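Parallel gripper loses cloth but holds everything else

Posted by Leanne Gosling

I'm comparing two parallel grippers on the same arm, a Huvel and a Diekmann. Both do fine on boxes and foam pieces. On cloth the Huvel drops about a third of its picks and the Diekmann is a bit better. Same controller, same camera next to the gripper, same metal tray. Force is at 38 percent on both. Is this a finger problem or a settings problem? I would like to sort it out before I write up the comparison in May.

Hendrik Groen

Probably both. How far down do you go before closing? With cloth you want the fingertips touching the tray floor, or nearly, so that they gather a fold between them. If you stop 8 mm up you only catch the top of a wrinkle and it slides out on the lift. Set a contact stop on the downward move and close slowly. I would leave the force where it is until you have tried that. Also check that the two grippers have the same tool length entered in the controller. I once spent a whole afternoon on a difference that was only a wrong offset.

Gemma Greenwood

get rubber pads. fixed it for me

Fitriani Sutanto

Pads help, but put them on both grippers or the comparison is no good. Metal fingers on a metal tray will also scuff it over time, and the marks can confuse the camera if you segment by brightness. Mine did that with dark cloth in particular.

For the test itself, I logged 1747 picks on a Clarnura arm with cloth mixed in among hard objects, and I kept the cloth results in a separate column. With everything lumped together I was at 95 percent and thought I was finished. Crumple the cloth again between picks, because a flat one is a different job. And clamp the tray down so it can't shift when the fingers press on it.
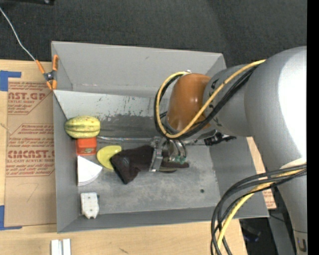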